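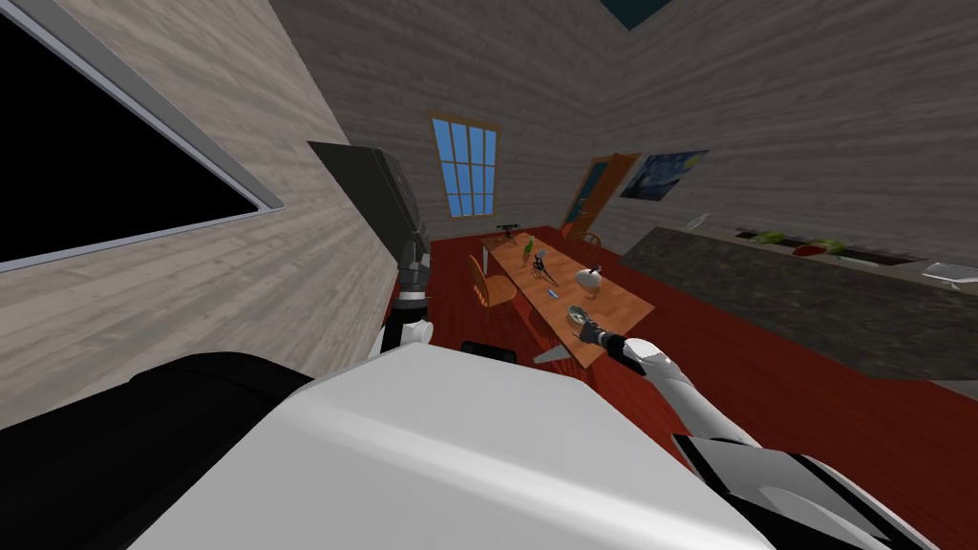 # Draughts and heating in shared student houses

Marietjie Gumede and Kiprono Okoth

## Background

Most second-year students in Grembridge rent older terraced houses, and heating is the bill they argue over most. We wanted to know how many of them live with draughts and what they do about it.

## Method

We sent a short questionnaire to 600 students in March and had 284 replies. We left out anyone living in halls or with family. We then visited two streets, Kereck Road and Ornlow Terrace, and held a strip of tissue paper next to doors and window edges to see where air was getting in.

## Results

Over 300 separate draughts were reported, as many people named more than one. The front door was the most common place, then sash windows. Fireplaces came up less often than we expected -- most had already been boarded over.

Only 56 people had told their landlord. The usual reason for keeping quiet was that the tenancy would end in the summer anyway.

## Problems

Our question on room temperature was badly worded and we have not used the answers. The visits to Ornlow Terrace were made on a still afternoon, so small gaps may have been missed.

## Next steps

Kiprono will repeat the tissue test on a windy day and add the results to the appendix.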